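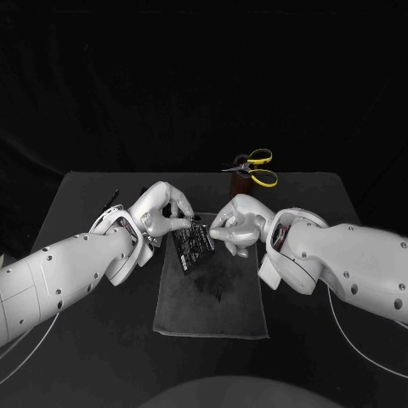 Zwei weiße Roboterarme über einer dunkelgrauen Tischplatte.

Kategorie: Meinung / Verbraucher & Alltag

Mehr Platz für das Kleingedruckte

Vor ein paar Wochen stand ich mit meiner Mutter im Supermarkt und suchte nach Erdnüssen. Sie verträgt keinen Sellerie, und in Würzmischungen steckt Sellerie häufiger, als man denkt. Wir hatten drei Sorten in der Hand. Bei keiner konnte sie die Zutatenliste ohne Hilfe lesen, bei einer konnte ich es auch nicht. Die Schrift war klein, der Grund glänzte, und die Zeile mit den Allergenen lief genau über die Falte am Boden.

Ich halte das für einen Fehler, den man abstellen kann. Für die Pflichtangaben auf Lebensmitteln gibt es in der EU eine Mindestschriftgröße, sie wird an der Höhe des kleinen x gemessen. Das war ein Fortschritt. Aber eine Mindesthöhe sagt wenig darüber, ob jemand mit siebzig Jahren unter Ladenlicht etwas erkennt. Es kommt auch auf den Kontrast an, auf den Zeilenabstand und auf die Stelle, an der der Text steht. Wer eine weiche Tüte bedruckt, weiß, dass sie sich verformt. Eine Angabe am Rand verschwindet in der Naht.
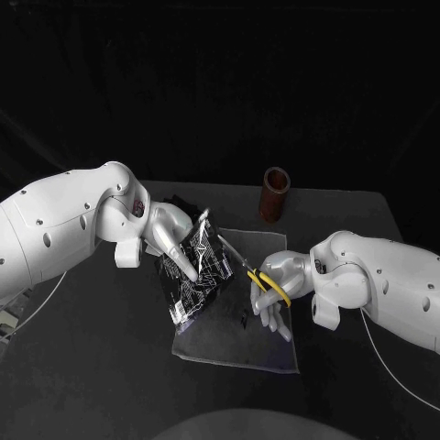
Weißer Aufdruck auf schwarzer Folie: eine zerknitterte Snacktüte.

Nabil Hourani hat lange Verpackungen gestaltet, zuletzt bei Prallance, und er widerspricht mir in einem Punkt. Die Fläche sei eben begrenzt, sagt er, und je mehr Sprachen ein Hersteller unterbringen müsse, desto enger werde es. Er habe Beutel mit 5 Sprachen gesetzt, auf denen am Ende für das Deutsche ein Streifen blieb, so breit wie ein Daumen. Das glaube ich ihm. Nur war auf der Vorderseite desselben Beutels vermutlich reichlich Platz für den Produktnamen, ein Foto und ein Versprechen über den Geschmack. Die Enge auf der Rückseite ist eine Entscheidung.

Oft wird auf das Handy verwiesen. Ein Code auf der Packung, und alles Weitere steht im Netz. Als Ergänzung ist mir das recht. Als Ersatz taugt es nicht, denn meine Mutter hat kein solches Gerät, und in unserem Laden reicht der Empfang kaum bis zu den Nudeln. Wer eine Allergie hat, muss die Auskunft am Regal bekommen, ohne Akku und ohne Zustimmung zu irgendwelchen Cookies.

Mein Vorschlag ist einfach. Zutaten und Allergene gehören in ein festes Feld, dunkle Schrift auf hellem, mattem Grund, mit Abstand zu jeder Naht. Das Feld soll bei allen Herstellern gleich aussehen, dann findet man es auch auf einer fremden Packung. Bei einer Packung mit 300 Gramm Inhalt ist dafür immer Platz. Bei Riegeln und kleinen Beuteln muss eben das Logo schrumpfen - das wird die Branche überleben.

Bis dahin könnten die Läden etwas tun. In Wiltby hängt im Markt am Gang mit den Knabbersachen eine Lupe an einer Schnur. Sie ist zerkratzt, und die Schnur ist zu kurz für das unterste Fach. Benutzt wird sie trotzdem ständig. Meine Mutter hat mit ihr schließlich eine Sorte ohne Sellerie gefunden, gesalzen, im oberen Fach.

© November 2023 | Kontakt | Impressum | Nach oben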